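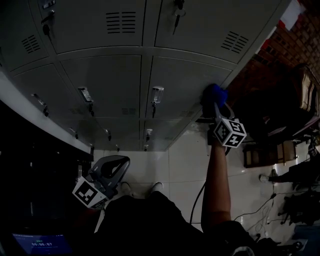

Tallent 329 Metal Locker Bank

Grey metal lockers for staff rooms, changing areas and corridors. Doors are rectangular and set in rows, with a thin seam between adjacent doors. Wide doors in the top row have louvered vent panels. The bottom row is the shortest and closes just above the plinth.

Locking: key locks, one per compartment. Keys ship on the doors. Order replacement keys by lock number; allow 5 working days.

Plinth: pale grey, continuous under the bank. Level the plinth before the bank is fixed to the wall. Masonry anchors suit brick; stud walls need kit 101, sold separately.

Cleaning: wipe doors and the lower edge with a soft cloth and a neutral detergent. Keep liquid out of the lock barrels and vents. Do not use abrasive pads, chlorine products or a pressure washer. On tile floors, dry the joint between plinth and floor after mopping.

Warranty: 3 years on doors and hinges. Locks are excluded.

Tallent Storage | Sales contact: Vesela Ionescu | All rights reserved | Back to top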